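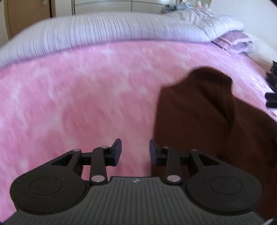

How to Build a Hand That Picks Up Laundry

A shirt is one of the hardest things you can ask a robot to pick up. This surprises people. They imagine the hard things are anvils, or cats. But a shirt has no proper shape. Drop it twice and you get two different shirts, as far as a robot is concerned.

At the Skundero workshop we have spent more evenings than we would like to admit building grippers. A gripper is a robot's hand, minus most of the fingers. Ours gets by with two. You have ten, if you count thumbs, and you still leave your socks on the floor.

Why only two fingers?

Try it yourself. Tuck everything away except your thumb and one finger, and pick up a T-shirt. Easy. Now try to fold it. Less easy, but you can get there if you are patient and nobody is waiting for dinner.

Two fingers can pinch, and pinching does a huge number of jobs. Every finger you add brings more joints, more screws and more things to fall under the workbench. Our first design, called Surby, had three fingers. The third one mostly got in the way, so we took it off, and Surby improved right away. (Surby is still on the shelf. We use it to hold pencils.)

How the fingers move

Look at a folding gate, or a desk lamp with a bendy arm. Stiff bars are joined by pins, and each pin lets the bars turn. A set of bars joined like this is called a linkage. Push one bar and the others have to follow, like a family in a supermarket.

You can make one at the kitchen table. You will need:

4 strips of stiff cardboard, all the same length
4 paper fasteners
Something to poke holes with, and a grown-up to worry about it

Poke a hole near both ends of every strip. Join them into a square with the fasteners. Hold the bottom strip flat on the table and push the top one sideways. The square leans over, but the top strip stays level with the bottom one the whole time. Gripper builders love this trick. It keeps a finger pointing the same way while it swings in to grab. Without it, the tips would tilt as they closed, and your sock would shoot out like a bar of soap.

Who tells the hand what to do?

A motor can close the fingers, but it has no idea when. One way to teach a robot is to let a person go first. You hold a gripper in your own hand, walk up to the bed and do the chore yourself, while a camera on the gripper records what it sees. Later a computer studies the recordings and looks for patterns: when cloth looks like this, people tend to reach there.

It takes a lot of practice. Our notebook for the second design, Bukitz, lists 2158 tries at picking up clothes. We kept 2082 of them. The rest had to be thrown out, and 61 of those were spoiled because the person holding the gripper got bored and started waving it about. The computer would have learned to wave. Computers are very good at learning the wrong thing.

Why a bed is a tricky place

A bed looks soft and friendly. To a robot it is a trap – cloth on top of cloth. Which bit is the blanket, and which bit is the thing you want? Color helps when the two are different. When they match, even people grab the wrong one. Then there are folds. A good fold stands up and is easy to pinch. A flat one gives the fingers nothing to hold.

Something to try

Put a sweater on your bed and pick it up with kitchen tongs – nine times, dropping it in a new heap each time. Notice where you choose to pinch. You have just done a robot's homework, and your sweater is still not put away.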